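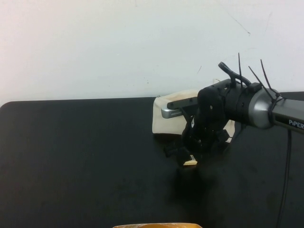

The big black table, up against the white wall in the long room at Garside.

We have a proper big table! If you haven't been up to the long room since the start of February, go and have a look, because it changes the whole place. It runs right along the wall, it has lovely rounded corners (my hips are grateful already), and there's room to spread out a full sewing pattern without folding half of it under itself.

A bit of history for anyone who missed the last newsletter. The old tables were the three folding ones from the Clolcombe days, and they never did sit at the same height. If you pushed them together you got two ridges, and anything round rolled into the gap. I lost a very nice pencil down there. When the Hirkora showroom was clearing out its furniture, we got the black table for $35, which I still can't quite believe, and a few strong people got it up the stairs with one small argument at the landing.

I was the one who worried about the color. I had my heart set on something pale, and I thought black would make the room gloomy. Well, I was wrong and I'm happy to say so. Against the white wall it looks terrific, and it's a pleasure to work on. White paper shows up beautifully. So do pins, which anybody who has ever knelt on one will appreciate. Beads, buttons, snippets of light thread, you can find them all in a second. Black thread is another story, so if you're working with anything dark, bring a light towel or a sheet of paper to put under it. The mat from the Vurnent sewing afternoons is in the cabinet if you forget.

Now for the dust. A matte black top shows every bit of it, and you'll notice some grayish patches no matter what day you come in. I've tried a few things and my favorite so far is a soft cloth, barely damp, wiped in long strokes from one end to the other, then a dry one straight after. Small circles just give you small gray circles. Please don't use the lemon spray under the sink! I tried it on the underside edge and it left a shine that took me 20 minutes to rub back. Dish soap is fine, one drop in a bowl of water.

A few other things while I'm on the subject:

Hot drinks go on the windowsill or on a coaster. There's a stack of cork ones next to the kettle.

Cutting is done on a cutting mat, every time, even if it's one little snip with the craft knife.

If you're gluing, put newspaper down first, and plenty of it.

Please lift things instead of dragging them. The top is in good shape for its age and I'd love to keep it that way.

The wall behind it could use some love too. There's a thin dark scuff up toward the right, plus a handful of tiny specks and smudges, and I have half a can of white left over from the hallway. I don't know yet if it's the same white. That wall seems to be a little pinkish at one end and bluish at the other, depending on how the light falls, so matching it may be a fool's errand. I'm going to try a dab on 21st February, in the morning, and if you have a good eye for whites I'd be delighted to have you there with an opinion.

We've also been talking about a shelf or a pegboard above the table. I go back and forth. A pegboard would be so handy for scissors and rulers, but I do love that big plain stretch of wall, and it's restful to look up at when your eyes are tired. Drop a note in the box by the door with your vote. Stools are the other question, and if you have a couple at home that need a new life, I'd be thrilled to hear from you.

Print this item | E-mail to a friend
14 shares | 3 comments

Contact us | © Garside Newsletter | Back to top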